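Print | E-mail this article
4 min read
Feb 14, 2024

Count homes, not hours

Papers on robot learning like to report how many hours of demonstrations they collected. I think this is the wrong number to put first, and the work at Plustmont shows why.

The Plustmont group trained two versions of the same sorting policy. The first learned from 900 demonstrations recorded at one well-lit table in the lab. The second learned from 300, collected with hand-held grippers in 20 homes. Both were then tried in four homes neither had seen. The smaller set won, and by a margin that no amount of tuning on the larger one could close.

Critics had a fair complaint in December, when the first results went around. Home data is messy. People move at different speeds, the light changes, and one person's idea of tidy is another person's pile. The Prondireo benchmark throws out most recordings like that before training starts. I would keep them. A policy that has only met gray foam and wooden blocks has no reason to cope with a printed sheet or anything in clear plastic.

The hand-held tool matters here too. A person holding a gripper feels when something slips and corrects for it, and the correction goes into the recording. Teleoperation loses much of that. It also ties the work to wherever the robot is bolted down, and nobody is going to carry an arm up three flights of stairs to record in a bedroom. 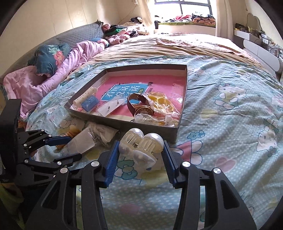 There is a cost. Home recordings take longer to arrange and longer to check, and privacy has to be settled before anyone starts. Dremcombe dropped its own home program over the checking alone. I understand the decision, but I think they measured the wrong thing. They compared cost per hour, and an hour at the same table is worth less each time you repeat it.

What I would ask of authors is simple. Put the number of places in the abstract, next to the hours. Reviewers can take it from there.

12 comments | 37 shares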